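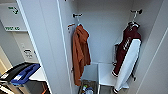 Die Planung von Umkleideräumen in kleineren Betrieben richtet sich fast ausschließlich nach der Zahl der Spinde. Die Luftführung kommt in den Ausschreibungen kaum vor, obwohl sie über den Zustand der Räume nach wenigen Betriebsjahren entscheidet. Ein hoher weißer Schrank mit glatten Innenwänden und zwei Metallhaken, an dem ein rostorangefarbenes Handtuch in langen Falten herabhängt, ist in dieser Hinsicht ein Raum im Raum. Bei geschlossener Tür bestimmt der Luftwechsel im Inneren, wie lange ein feuchtes Textil zum Trocknen braucht.

Bei der Sanierung der Umkleide von Rurent wurden 65 Schränke ersetzt. Das Leistungsverzeichnis nannte Breite, Schließsystem und Farbton, zur Lüftung stand darin kein Wort. Lauri Laitinen, der die Haustechnik plante, legte die Abluft auf 400 Kubikmeter pro Stunde aus. Der Wert war für den Raum ausreichend. Die Schränke erreichte der Luftstrom nicht, denn die Lüftungsgitter saßen in der Decke und die Schrankkorpusse waren oben dicht.

Ich halte es für falsch, solche Mängel dem Nutzerverhalten zuzuschreiben. Wer nach der Schicht duscht, hängt sein Handtuch in den Schrank - einen anderen Platz gibt es meist nicht. Eine Hausordnung, die das untersagt, verlagert ein Planungsproblem auf die Beschäftigten.

Siiri Kemppainen hat für den Umbau bei Farno die Abluft direkt an die Schrankreihen angeschlossen. Die Mehrkosten lagen bei fast 3 Prozent der Bausumme. Ich würde diese Lösung ab zwei Schichten pro Tag zum Standard machen und dafür eher am Schließsystem sparen.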